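# A pilha de panos e a cadeira que virou mesa

Começou com uma gaveta que não fechava. Era a terceira da cozinha, aquela debaixo dos talheres, e eu empurrava com o quadril fazia meses, até que numa manhã de agosto ela resolveu não entrar de jeito nenhum. Puxei tudo para fora e fiquei olhando para o chão: pano de prato com galo bordado, flanela de limpar óculos, um pedaço de camiseta velha, toalhinha de microfibra de tudo quanto é cor. E eu ali, de pijama, com o café esfriando!

Contei isso para a Saranya Thampi esperando um pouco de solidariedade. Ela riu da minha cara. Saranya cuidou da rouparia de uma pousada em Kerstead durante anos e tem opiniões fortíssimas sobre pano. A primeira é que ninguém precisa de mais de 20 em casa. A segunda é que pano embolado não é pano guardado, é pano escondido (ela fala isso com uma cara que dá medo). Marcou de passar lá em casa no fim da tarde e avisou que eu não comprasse organizador nenhum antes disso.

Eu já tinha comprado, claro. Uma caixinha com divisórias da Bakwood, linda, que não coube na gaveta por questão de um dedo. Hoje mora no banheiro com os grampos de cabelo.

A primeira hora foi só de separar. Saranya faz os montes pelo uso e não liga a mínima para a cor, o que me decepcionou, porque eu já me imaginava com um arco-íris digno de revista. Pano de louça com pano de louça, pano de vidro com pano de vidro, e os de chão bem longe de todo mundo. Os que ficam duros depois de secar vão para a caixa de ferramentas ou para o lixo. Fiz drama por causa de um xadrez que foi da minha avó e ele ganhou um indulto, mas só ele.

Depois vem a parte de dobrar, e aí eu me empolguei. Sempre achei que precisava de uma bancada enorme, vazia, limpíssima, para dobrar qualquer coisa direito. Minha cozinha não tem isso, e desconfio que a sua também não. Pois dá para fazer tudo no assento de uma cadeira, sentada na frente dela, sem esticar os braços nem arrumar dor nas costas.
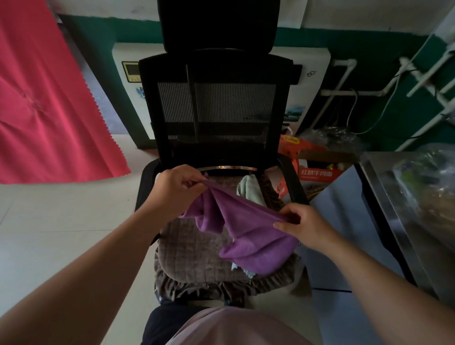 O gesto que eu demorei para pegar é o primeiro de todos, o de achar as pontas. Eu pegava o pano pelo meio, sacudia e saía dobrando do jeito que caísse, e no fim sobrava sempre uma orelha para fora. Saranya manda procurar um canto, segurar, e ir correndo a outra mão pela beirada até encontrar o canto vizinho. Parece coisa de criança. Mas microfibra gruda nela mesma, e se você começa torto não tem alisada que conserte.

Com os dois cantos na mão, deixe o pano cair e dobre ao meio no comprimento, depois em três, como carta. O retângulo final deve ficar em pé sozinho, esse é o teste. Se tombar, está frouxo, faça de novo. Refiz os primeiros umas tantas vezes, resmungando, e de repente a mão aprendeu. Lá pelo meio da pilha eu já conversava sobre a novela sem olhar para baixo.

Na gaveta, os retângulos vão de pé, um atrás do outro, como fichas de biblioteca. Você abre e enxerga todos de uma vez. Meu marido, que sempre tirava o primeiro de cima e derrubava o resto, agora puxa um só e os outros ficam no lugar (quase sempre). Até o Udon, nosso cachorro, que tinha o costume de roubar flanela da pilha, anda desanimado com a nova administração.

Sobre lavar, que me perguntaram depois que contei essa história no grupo do prédio: microfibra não gosta de amaciante. A fibra perde a graça, passa a empurrar a água em vez de puxar. Lavo as minhas separadas do algodão, que solta fiapo, com pouco sabão, e penduro na sombra. O Shengli Du, do apartamento de cima, jura que um golinho de vinagre no enxágue faz milagre. Testei duas vezes e não vi diferença, mas ele ficou tão contente de ensinar que não tive coragem de dizer.

E tem a Yaqin Xu, que costura para fora no mesmo quarteirão e ficou com tudo o que sobrou da minha triagem. Ela corta os panos velhos em quadrados, junta dois, passa uma costura em volta e vira pegador de panela. Recebi um de volta semana passada, feito com o tal do galo bordado. Está pendurado ao lado do fogão e eu fico besta de olhar para ele.

A gaveta fecha com um dedo agora. Ainda tenho mais panos do que os 20 da Saranya, e pretendo continuar tendo, mas não contem para ela. A próxima da fila é a gaveta dos potes plásticos, e aí eu já aviso que faltam pelo menos 2 tampas para cada coisa que tem lá dentro.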